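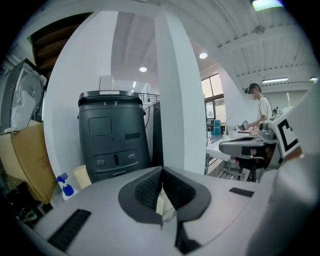
Figure 1. View from one of the two hand-held grippers during a recording session.

3. Data collection

3.1 Setup

Demonstrations for the Pasum project were recorded with hand-held grippers. The operator holds one gripper in each hand and performs the task directly, and no arm moves while recording is under way. Each gripper carries its own camera, and a fiducial marker on the gripper body can be picked up in the other camera's image when the two tools are close together. We used the marker only to check the relative pose of the two grippers after a session.

The first plan was to teleoperate the arms with the Hendricks controller. In trials, grasping small items through the controller took several attempts per item, and operators tired quickly. Teleoperation was kept for comparison only (Section 5).

3.2 Task

The task is a two-handed transfer. The left gripper steadies a container while the right gripper picks up an item and places it inside. A demonstration starts with both grippers open above the table and ends when both have been withdrawn. Operators were told to keep a steady pace and to avoid turning the wrist faster than the camera could follow.

3.3 Filtering

We recorded 3000 demonstrations, of which 2297 were kept. A demonstration was removed if any of the following applied:

Tracking was lost during a grasp or a release.
The item was dropped outside the container.
The gripper width signal had gaps.

Lost tracking was the most common cause. It happened mostly when an operator turned toward a plain white wall, where the visual tracker found few features. Later sessions were recorded with the operator facing the more cluttered side of the room, and the rejection rate fell.

3.4 Processing

Camera poses were estimated offline with the Sutard package and resampled to a fixed rate. Gripper width was aligned to the video by opening and closing both grippers 3 times at the start of each session. The offset found this way was applied to the whole session. Drift within a session was not corrected.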